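Community Help - Health Campaigns and Public Nutrition

Running a vitamin D awareness drive through a local employer: what approvals and wording are needed?

Posted by Rianne Schouten

I coordinate staff welfare at Gistier, a packaging firm on the edge of Widau. The company was founded in 1890 and has kept a staff canteen for most of its history, which is relevant because the canteen is where we would like to hold the event described in this message.

Our management has agreed in principle to support a vitamin D awareness drive during the winter months. The plan, as it stands, is a launch morning in the canteen on 23rd November, followed by a display that would remain in place until the end of winter. We would invite employees and their families, and the parish nurse has been asked to give a short talk. The local distributor of Brikudard, a fortified breakfast drink, has offered to provide free cartons for the launch and to pay for the printing of leaflets.

I should be grateful for guidance on the following matters.

First, whether an employer may hand out supplements or fortified products to staff without a health professional being present for the whole of the event. The nurse can stay for the talk but must leave directly afterwards.

Secondly, what may be said on a leaflet. The distributor has sent a draft which states that the drink "prevents tiredness and protects the bones of the whole family". I am uneasy about this sentence and should like to know whether it can be used, or what might replace it.

Thirdly, whether the sponsor's name may appear on the same page as the health advice. Our management would prefer a plain page, but the distributor has asked for its mark to be placed at the head of it.

Fourthly, we had intended to measure whether the drive has any effect. A colleague suggested a short form before and after, asking staff about their diet and whether they take a supplement. Is this permitted, and must the answers be kept without names?

We have 30 places for the launch morning, owing to the size of the room, and the talk is planned for 18 minutes with time for discussion afterwards.

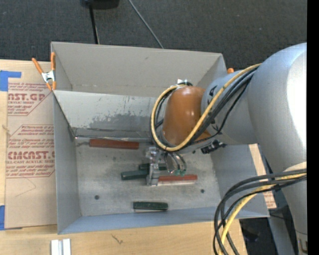 On the matter of the display, the company has asked me to settle the content of the panels before anything is ordered. I have in mind one panel on sunlight, one on food and one on supplements, with the advice on each kept short enough to be read while waiting at the counter. Many of our staff have limited time to read, and several do not read the language of the leaflets with ease, so I would like the panels to rely on colour as far as possible. Two colours as far apart as the reddish-brown and dark green of the blocks in the picture would serve, one for food and the other for supplements, if members consider that suitable. I would also welcome views on the size of lettering, as the canteen is poorly lit on winter afternoons.

Any experience from other workplaces would be much appreciated, in particular from those who have dealt with a sponsor.

Reply from Lorenz Fankhauser

Thank you for setting the matter out so fully. I have worked on workplace health drives for a number of years and shall take your points in order. Please bear in mind that the rules differ from one country to another, and that your own public health office should have the last word.

On the handing out of products, a fortified drink is normally treated as a food. An employer may usually offer food to staff without a health professional in attendance, provided that it is stored properly, is within its date and carries its full label. Supplements in tablet or drop form call for more care. I would advise against giving them out at the launch. Some people should not take additional vitamin D without asking a doctor, among them persons with certain kidney conditions or a raised level of calcium in the blood, and those who already take a supplement may go over the recommended amount without knowing it. A printed line asking people to speak to their doctor or pharmacist first will be sufficient if you only discuss supplements and do not supply them.

Please also consider allergies. If the drink is based on milk or soya, put a clear notice on the table itself. The label on the carton is small and people do not read it when they are handed something free of charge. As families are invited, ask the distributor in writing whether the drink is suitable for young children, and from what age.

As to the leaflet, the sentence you quote should not be used. In most places a food may not be said to prevent or cure a condition, and "protects the bones of the whole family" promises more than any product can deliver. The wording that is generally accepted across Europe is that vitamin D contributes to the maintenance of normal bones. It is a dull sentence, but it is safe. It may be used only where the product contains enough of the vitamin to qualify, and the distributor ought to be able to show you this on paper. Tiredness should be left out altogether. It has a great many causes, and a member of staff who is tired for weeks should see a doctor and not change his or her breakfast.

With regard to the sponsor's mark, I recommend keeping the health advice on one side and the acknowledgement on the other. A short line at the foot of the reverse, such as "Printing paid for by the distributor of Brikudard", is honest and does not suggest that the nurse recommends the drink. Should the distributor refuse, the cost of printing a single leaflet is modest and your company may prefer to bear it.

I would ask for a written agreement covering at least these matters:

Who approves the final text
Where the sponsor's name may and may not appear
Whether photographs of staff may be taken and used
Who takes away unused cartons
Whether the sponsor may speak at the event, and for how long

The fourth of these is often forgotten. We were once left with a storeroom of yoghurt.

Reply from Thijs Martens

We did something like this at our depot. The free drinks went in the first half hour and hardly anyone took a leaflet. I would put the leaflets out with the pay slips instead. As for colours, check them with someone who is colour blind. Red and green together are the usual trouble, and a reddish-brown with a dark green is not much better. Blue and orange worked for us. Use large letters and keep to black on white for the words.

Reply from Karlijn Van Beek

I should like to add to the reply from Mr Fankhauser on the question of the form, which he did not reach.

Answers about diet and supplements may count as health information, and an employer asking for them stands in a delicate position even where the purpose is a good one. Staff may feel that they are obliged to reply. My advice is to make the form entirely voluntary, to collect no names or staff numbers, and to leave out age and department unless there is a real need for them. In a small team a person can be recognised from these details alone. A closed box by the canteen door is preferable to a form returned to a line manager. If your company has a person responsible for data protection, that person should see the form before it is printed.

You should also be modest about what the form can show. Without names it is not possible to compare the same person before and after, and a change in the totals may simply reflect who chose to reply. It will tell you whether the messages were noticed and understood, and that is a reasonable aim for a first attempt. I suggest no more than five questions. "Have you heard why vitamin D matters in winter?" is more useful than a long list of foods which people will fill in from memory.

No blood tests should be offered at the event. I mention this only because sponsors sometimes propose them. A finger-prick result given in a canteen, with no one present to explain it, causes worry and brings little benefit.

On the panels, I agree with the remark made above concerning red and green. Whatever pair is chosen, each panel should also bear a simple drawing, for example a fish or an egg for food, so that the meaning does not depend on colour. Your panel on sunlight needs particular care. It should explain that in the darker months the sun in northern countries is too weak for the skin to make enough of the vitamin, and it should not encourage anyone to use a sunbed. Staff with darker skin, and those who cover most of their skin when outdoors, are more likely to be short of vitamin D throughout the year, and this can be stated plainly and with respect. Night-shift staff should be mentioned as well.

For translations, please do not rely on a colleague who happens to speak the language. The Brzozowska health centre had its own winter leaflet translated in October, and one of the doses was printed wrongly and had to be corrected by hand. Have the figures read back to you by a second person.

Lastly, with 30 places and families invited, the room will be full before many of your staff have heard of the event. A second sitting in the afternoon, even without the nurse, would allow those on the late shift to attend.

Comment from Rianne Schouten

I thank all three members for their replies. The sentence about tiredness has been struck out, and the distributor has accepted a line on the reverse of the leaflet. We have changed the panels to blue and orange. Kwadwo Sarpong of our day shift has offered to read the figures back against the English text. The question of a second sitting is still with management.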